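Section 4. Opening the Tower and Getting It Ready for a New Processor

Read this section to the end before you pick up a screwdriver. The people who skip ahead to Section 5 are the same people who write to us in July asking where the extra screw goes.

This section covers the Pitberg desktop tower, in the version with the dark gray outer shell and the blue tabs. If yours has a clear side, you have the later model, and you want the Drolska supplement at the back of this manual.

What you need

A medium Phillips screwdriver, preferably one with a handle you like.
A flat, steady surface with enough space for the tower on its side.
A small dish for screws. A saucer will do. A shirt pocket will not.
The new processor, still in its packaging. Leave it there.

Before you start

1. Shut the computer down from the menu. Holding the power button until it gives up is not the same thing.

2. Switch off the power supply at the back and unplug the cord. Then press the front power button once and hold it for 9 seconds to drain what's left.

3. Disconnect everything else: monitor, keyboard, network, and the USB lamp you forgot was there.

CAUTION: Never open the power supply itself. There is nothing in it for you, and it can hold a charge long after the cord is out. The label is there to be read from the outside.

Laying the tower down

4. Turn the tower so that the removable side panel faces up. Lower it slowly. The feet like to catch on the edge of a table, and then the whole thing goes over faster than you planned.

5. Remove the 2 thumbscrews at the rear edge of the panel and put them in the dish.

6. Slide the panel toward the back until it stops, then lift. If it refuses, press down in the middle and try again. Most panels have been sulking in the same position for years and need a little persuasion. A hammer is more persuasion than we had in mind.

7. Stand the panel somewhere it can't be stepped on.

With the panel off, take a minute to get your bearings before touching anything. The motherboard is the large green board, and everything in this section happens on it or next to it. The power supply is the silver box, and the gray plastic cage with the grid pattern holds the drives.

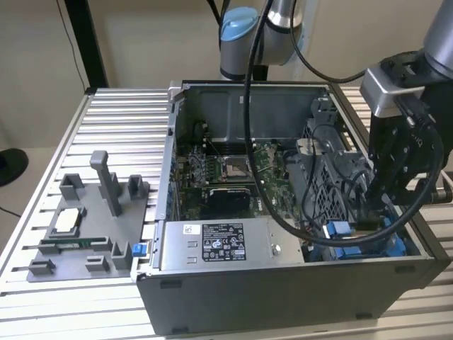
Figure 4. Tower on its side with the panel removed. CPU socket empty, graphics card installed.

If your board still has the old processor and its cooler in place, follow Section 3 first and come back when your socket matches the figure. The socket is the square near the center of the board with the metal bracket.

NOTE: Leave the graphics card where it is. Earlier printings of this manual told you to take it out. Gediminas Navickas, who tested the procedure for us both ways, found that removing it gained him a little elbow room and a bent slot latch.

Checking the socket

8. Touch a bare metal part of the chassis frame. Do this again whenever you have walked across a carpet, petted something, or put on a sweater.

9. Shine a flashlight across the socket at a low angle. You are looking for dust, hair, old thermal paste and pins that lean the wrong way. All the pins should catch the light in the same direction.

10. Remove loose dust with short puffs from a hand blower. Canned air is fine if you keep the can upright. Your own breath is damp – please keep it to yourself.

CAUTION: Do not touch the pins, and do not try to straighten one with a toothpick. If a pin is bent, close the bracket, stop here, and call the Yoshida service desk.

Clearing the cables

11. Find the cables near the drive cage. Ease any that cross the board over to the side, without unplugging them, and hold them there with a soft tie.

12. Check the blue drive carrier tabs. They are easily nudged when you move cables, and a drive that has come halfway out tends to announce itself only after you've closed everything up.

13. Leave the memory modules alone. They did nothing to you.

If you have to stop partway

Close the socket bracket, lay a clean sheet of paper over the opening and put the dish of screws on a shelf. Don't put the panel back "just for now" with the screws still out. It will look finished, and someone will plug it in.

Go on to Section 5, Seating the Processor. Fistetlow coolers have their own mounting order, given on page 2 of the leaflet in the cooler box.

Text revised by Saulius Kļaviņa, 2024-11-17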